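Refinishing a light tabletop — oil or hard wax?
Posted in Furniture & Finishes
By Unnur Arnardóttir, 11/22/21

unnur_a wrote:
We bought a table secondhand in June from a couple in Dornstead. Pale wood, very light, fine straight grain. The seller didn't know what was on it. I think it was oiled once and then left alone. It gets used for everything: meals, homework, repairs, sorting small parts. There are two water rings near one end and the whole top feels a little dry when you run a hand over it.

I want to keep it as light as it is now. My sister put Danish oil on a similar table and it went yellow within a year. What would you use?

dkessel wrote:
Hard wax oil with a bit of white pigment in it. Astard makes one. Two thin coats, wipe off everything you can between them. The white keeps it from going amber. I have it on a desk and a bench.

pinegrove wrote:
I'd skip the white stuff. It sits in the grain and after a few years it looks chalky, especially where people rest their arms. Water-based poly, matte. Done.

dkessel wrote:
It looks chalky if you put it on too thick. Mine is four years old and doesn't.

pinegrove wrote:
Mine was put on by a shop, so I doubt it was too thick. Maybe it was a different product. I still wouldn't do it again.

unnur_a wrote:
I'm not crazy about poly on a table we work on. The last one we had got scratched by a screwdriver and then the finish started lifting along the scratch. With oil I could at least sand a spot and redo it.

rt_halvers wrote:
Before anybody picks a finish you need to know if it's solid or veneer. Look at the end of the top. If the grain lines carry over the edge and you see end grain, fine. If there's a strip glued on, go very easy with the sander. I went through a veneer with 80 grit in less than a minute and that table is now in the garage with a cloth over it.

unnur_a wrote:
There's end grain on both short sides, so I think solid. Underneath there's a stamp that says Vigfúsdóttir and the number 107. Does that mean anything to anyone?

mallory_b wrote:
Could be a small workshop, could be a previous owner. I wouldn't read much into the number.

On the rings, try a warm iron over a cotton cloth first, no steam, a few seconds at a time. If they're white rings that often takes care of them. Dark rings are a different problem and need oxalic acid.

rt_halvers wrote:
Please don't iron a table when you don't know what the finish is. If there's shellac under there you'll have a bigger mark than you started with. Put a drop of denatured alcohol on the underside and see if it gets sticky.

mallory_b wrote:
Fair, test first. I've done it on three tables with no trouble, but I knew what was on them.

unnur_a wrote:
They're white rings. I'll do the alcohol test this weekend. I looked at the top in daylight and the middle is in better shape than I thought, the grain is even and I can't find any deep scratches there.

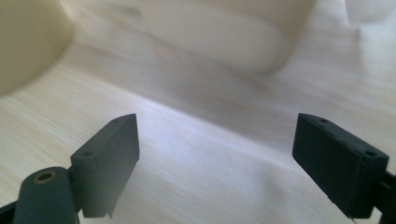 So I'm leaning toward a light sand by hand over the whole thing and then the hard wax oil, if the rings come out. The other option is Drenel soap finish, which the paint store had on the shelf. It costs less than the oil but I've never used soap on a table.

pinegrove wrote:
Soap is the lightest you can get, I'll give it that. You'll be redoing it every couple of months and red wine goes straight in.

dkessel wrote:
Agree with pinegrove for once. Soap for floors and chairs, oil for the table. Whatever you use, try it on the underside and leave it for a week before you decide.

unnur_a wrote:
Will do. What grit for the hand sanding?

rt_halvers wrote:
Start at 180, stop at 220. Always with the grain. Vacuum, then a damp cloth.

Contact | Copyright | Back to top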